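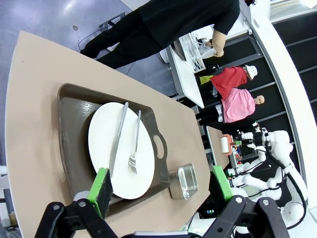

Last updated: June

Carrying trays: is the raised rim worth it?

I've read plenty of tips promising that a tray with a rim will save your plates. I doubt it. A rim stops a plate sliding off the side, but it does nothing for a knife and fork laid across the plate, as on the brown tray here. Tilt it and they go first.

Lay the cutlery flat on the tray for the walk and set it out at the table. Gráinne Dunne swears by a damp cloth under the plate. I tried it for 2 weeks and would say it helps a little, on stairs mostly. Skip the special grip mats.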